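Valau phone case, orange
By Prumel

Product page updated 2023-08-07

The Valau is our simple one-piece case for everyday use. We made it for people who do not want a wallet, a belt clip or a ring on the back of the phone, only a case that stays on and is easy to find in a full bag. The color is a strong orange. We had it first as a limited color in November, and so many customers asked for it again that it is now a regular one.

The design is by Chia-hao Fung, who also drew our Troltell series. The Troltell is thicker and has a second inner layer. If you work outside or drop your phone often, please look at the Troltell first. If you want something lighter for the office and home, the Valau is the better choice.

The back has a square opening for the cameras. Please compare it with your own phone before you order, as phones of the same family can have the same size and a different camera layout. Most returns we receive are for this reason.

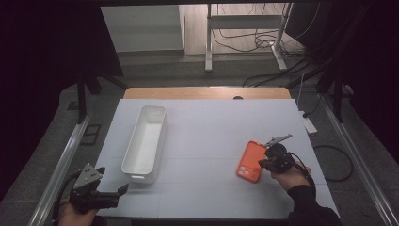
Li-hua Chung: I ordered this after my old clear case became yellow. The orange is brighter than I expected, and I like it. It was a little hard to take off during the first days, then it became easier. I would be glad if the shop could also sell it in a dark green.

Thank you for the comment. A dark green is planned, but we cannot give the date yet. We will write it on this page when we know.

Inside the case

Many customers ask us about the inner side, so we would like to say some words about it. The inner back has a fine texture, and the rim is smoother. A thin raised rim goes all the way around, and the camera panel is thicker than the rest of the back.
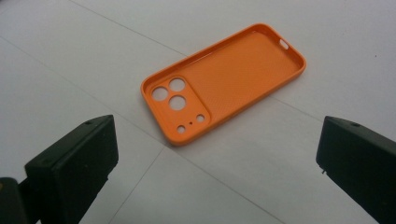
The finish is matte, so fingerprints are not a big problem. Dust from a pocket can collect in the corners, and we advise you to take the phone out now and then and wipe the inner side with a soft cloth.

How to put it on

Clean the phone and let it dry. Put the camera end in first and check that the lenses sit well in their openings. Then press the long sides, one after the other, and the last corner at the end. Do not pull the rim outward with a tool – your fingers are enough. To take the case off, begin at a corner near the camera and push the phone gently from behind.

Cleaning

Use warm water and a small amount of dish soap. Dry it completely before you put the phone back. Please do not use alcohol or nail polish remover, they can make spots on the color. The case should not go in the dishwasher.

Wireless charging

The case can stay on the phone during wireless charging. If charging is slow, move the phone a little on the pad. Magnetic holders do not work with the Valau – there is no magnet inside.

Shipping and returns

We pack orders within 2 working days. Delivery inside the country takes 4 working days more, and to other countries up to 11. You can return an unused case within 17 days in its original bag. Please write your order number on the paper and not on the bag, so that we can use the bag again.

Questions about size and fit are answered by Wing-sze Yeh. For orders from shops and schools, please write to Iñaki Herrero with the quantity and the delivery address.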